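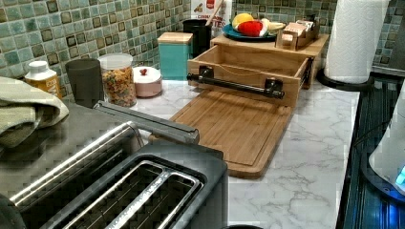
Counter by the toaster, green tile behind.

Home Notebook Projects Search
Search this notebook... Go

20 March 2022

Sourdough log, rye starter. Zane Siliņa's culture, the one called Drornberg. Third bake from the same bag of Dratlow flour.

Fed the starter last night, 30 g starter to 100 g flour and 100 g water. By morning it had climbed well past the rubber band and was just starting to sag in the middle. Smell was sharp, more apple than vinegar. I would have used it an hour earlier if I'd been up.

Dough mixed at the usual ratio. Water went in cooler than last time, straight from the tap. It took longer to come together and I gave it 30 minutes before adding salt. Should have been firmer with the salt, the December loaves were seasoned better. Folded 3 times, then left it alone. The dough was slack after the second fold and I nearly added flour. Didn't, and by the third fold it was holding an edge.

Shaped one round and one tin. The round spread when I turned it out. Tin loaf was fine. Scored the round too shallow again, blade is dull, buy new ones.

Oven: the dial reads low at the back. Turned both loaves halfway through. Probed the tin loaf at the end and got 3 different readings depending on where I put the tip, so I left it in until the bottom sounded hollow. Bhuiyan goes by color alone and his crusts are better than mine, so maybe I should stop poking holes in things.

Weight of the trimmed heel from the tin loaf, 109 g out of the oven. Will weigh the same piece tomorrow to see how much it dries in the Sodon bread bin compared with a paper bag. Last time I forgot and ate it.

Crumb: tight at the base, open near the top, one tunnel under the crust on the round. I think that is from shaping and not from proofing. Flavor is mild. Toasts well at a thick slice, goes hard at a thin one.

To do:
- blades
- half feed tonight, put the jar in the fridge after
- ask Zane what flour the starter was kept on before I got it
- next bake, salt with the first mix and skip the rest, see if the folds feel any different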